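Sinden Test Kitchen Group - Minutes, February meeting
Minutes taken by: Octavio Pereyra
Start: Tuesday, 2 p.m.

1. Previous minutes
Accepted with one correction: the drying rack order number is 2569.

2. Cored apple rings
Slice standard stays as written. Skin is left on, the core comes out in one pass, and the ring must stand on its edge without folding. The hole wall is still ragged after coring, with small nicks and bits left behind. The Sirkton corer is to be sharpened before the next batch. Rings with a torn outer skin go to the puree bin.
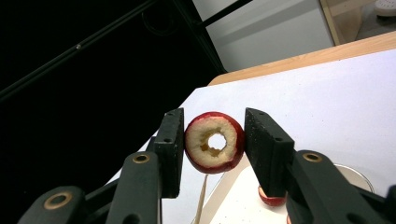

Vudham asked whether the ragged hole matters at all when the rings are going to be dried, and wanted the nicks dropped from the reject list. Agreed in part: nicks on the inner wall pass, loose bits are to be brushed off. Batch size remains 42 rings.

3. Work table
The white board stays on top of the light wooden board. Only the tray in use goes on it, near the middle. Peelings, knives and paper towels are kept on the side desk. Board to be wiped between batches, including the far edge where the wood shows.
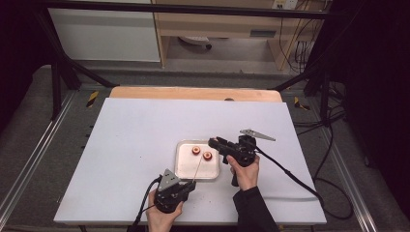

Octavio Pereyra

I have added the wiping step to the table sheet as item 7. The sheet now has 9 items and fits on one page. Czerwiński asked for larger print - will do with the next revision.

4. Trays
Shallow trays with a raised rim are kept for small pieces. Faint stains on the tray floor do not count as a fault if the tray has been washed. 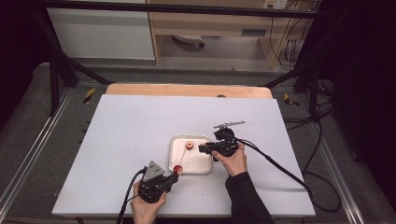
Cracked rims do count, and those trays are to be taken out of use the same day. Replacement trays should be the same depth so that the lids still fit. Price to be checked before the order goes in.

5. Actions
Sharpen corer - Vudham
Tray price - Czerwiński
Revised table sheet - Pereyra

Closed 3:10 p.m.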